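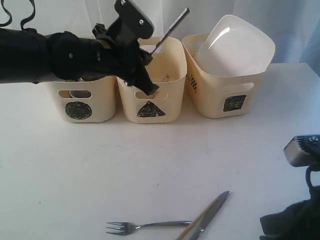
Circle, triangle, square: the sorting table at Wednesday's open day, with a fork, a knife and a chopstick still on the tabletop.

Home News Business Schools Events Opinion Contact

Robot does the dishes, or at least decides where they go

Anyone who has tried to get a teenager to put away the silverware will have felt some sympathy for the staff of Petance on Wednesday, when the company opened its Madby workshop to the public and asked a robot to do it instead.

The robot's task was to pick things up from a white table and put them in one of three cream-colored bins along the back. The bins are marked with a circle, a triangle and a square, all scribbled in black marker. Visitors who had expected something more futuristic in the labeling department were told that the marker works fine.

The doors opened at 9 in the morning and by then there was already a line, most of it under the age of 12. Coffee was provided. So were folding chairs, though fewer than were needed, and the back half of the crowd watched the first session between other people's heads.

"People come in expecting it to run around the room," said Concetta Santoro, who manages the workshop and did most of the talking. "Then they see it spend a while thinking about a chopstick. The funny thing is, they stay. We had one gentleman who sat through three sessions and only left to move his car."

Santoro explained the rules before each session. Every shape stands for a kind of item, and the robot has to work out which kind it is dealing with before it lifts anything. Cutlery is the hard part, she said. A fork lies flat on the table and offers very little to hold on to, and a chopstick likes to roll. Bowls are easier to find but come with their own problems, mostly to do with being slippery and bowl-shaped.

The software, called Orlandini, has been in the works at Petance for two winters. According to the company it has now practiced on 2,539 separate pickups, a figure that was printed on a sheet by the door and that several children asked to have explained. One wanted to know if the robot got paid. It does not – although the electric bill, Santoro said, might count.

The shape game is meant as a stand-in for duller work. Petance hopes to put the same system into cafeteria kitchens, where trays come back with everything piled on them and somebody has to sort the lot before it can be washed. The first customer would be Varnari, a catering firm that serves 4,000 lunches a day at offices and schools in the area. Varnari sent two people on Wednesday. They stood near the front, took a lot of notes and ate none of the cookies, so they were presumably serious.

Each session ran for half an hour, with a break in between for questions and for putting everything back on the table. That job was done by hand. A retired school cook in the second row remarked that she used to clear a whole lunchroom in the time it took to do one place setting, and got a round of applause for it. Santoro offered her a job. She declined, citing her knees.

Between sessions, a screen beside the table replayed views from the robot's wrist, which proved more popular than the staff had planned for. From that close, a piece of tableware hardly looks like one, and a group of fifth graders turned it into a guessing contest. The leading answers for one close-up were "the moon," "a bathtub" and "my uncle's car."
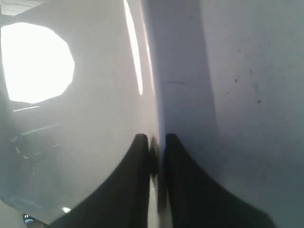
A view from the robot's wrist, with the two black fingertips close together and something small and dark between them.

Asked when a machine like this might be available for the home, Santoro was in no rush to raise hopes. A kitchen drawer is a much messier place than a demonstration table, she said, and hers in particular should not be shown to any robot without warning. The cafeteria version comes first, and Petance would not put a date on that either.

The last session finished a little before 4 in the afternoon, by which time the cookies were gone and the chairs were being stacked around the people still sitting in them. The workshop plans another open day in December. Entry will be free again, and the company says it will bring in more chairs.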